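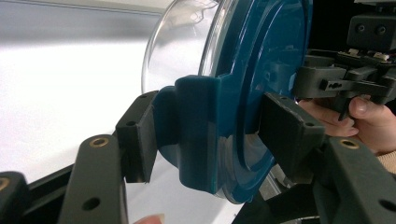
Department of Construction Law and Surveying, Flerkmont College

Building Contracts, Week 9: Getting paid, and what the final account is for
Notes by Lacey Mellor, 5 December 2003

Last week we stopped at interim payments. Today we get to my favourite part of the whole module, the final account! I know it sounds dry, but every decision made on site ends up in it somewhere, and you can read the story of a job from its last ten pages.

Start with the contract sum. Add or take away variations, then provisional sums, then fluctuations if the contract allows them, then loss and expense. Keep them in that order in your coursework please, it makes marking far quicker.

Variations first. Was there an instruction? Was it in writing? If it was only spoken, look for a clause letting the contractor confirm it afterwards. Then value it: contract rates where the work is similar, adjusted rates where conditions differ, fair rates where neither fits.

Worked case: Gilell v Baumgartner (our running problem, sheet 4)
Gilell is building a store for Baumgartner. The bill has 100 metres of drain at a set rate. The architect moves the manhole and the trench gets much deeper. Same pipe, same gang, but is it "similar conditions"? Have a go before the seminar, and argue it from both sides, because there really is a good case each way.

Now the sums. Gilell claims £2,000 for the deeper dig and Baumgartner's surveyor allows £1,068. Find where the gap could come from. Hint: look at the trench supports and who priced them.

Retention: half out at practical completion, half when defects are made good. We'll do the Flarkum job on this next week, so bring your copy of the conditions.

Reading: chapter 7, and the June paper, question 2.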